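Cutting board won't sit flat and smells of onion – replace or rescue?

Asked in Kitchen and Home, 6 votes

I have a Bandside plastic board, two years old, used daily. It rocks on the table and holds smells after washing. Dishwasher at 50 degrees, stored upright.
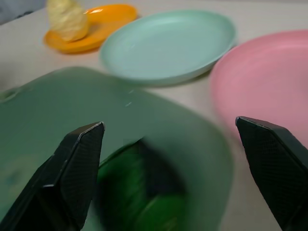
Flatness is the main concern. I cut fruit for the family on it and slide the pieces straight on to plates. The board is green with rounded corners, and the few pale scuffs on top don't catch a fingernail. The mint plate behind it is from Aleo, same wash, no smell at all. Is the board finished?

Answer 1 (accepted)

Warping comes from the drying cycle more than the wash. Lay the board flat, cover with hot tap water, then press under a heavy pan until cold. For the smell, use bicarbonate paste, leave it an hour, rinse. Replace it if grooves catch a nail – those hold residue.

Mine gets the same treatment. The smudges are old and have no effect on use.
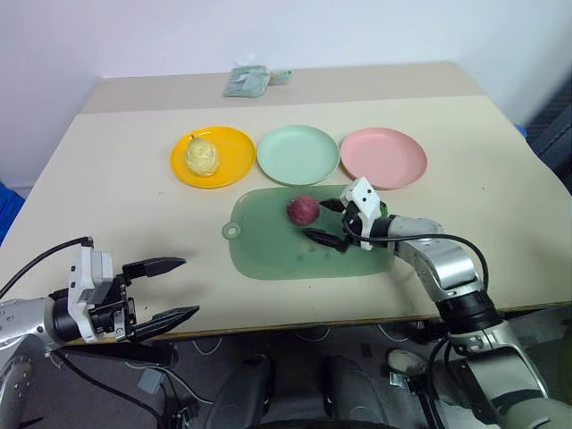
Board in front of the green and pink plates, pear on the yellow one.

Answer 2

just buy a new one, they are cheap in the market at Kurtuluş

Answer 3

Agree with the first answer on pressing. I use a damp cloth underneath as well – stops the rocking. Can't comment on Bandside, mine is a Nernano.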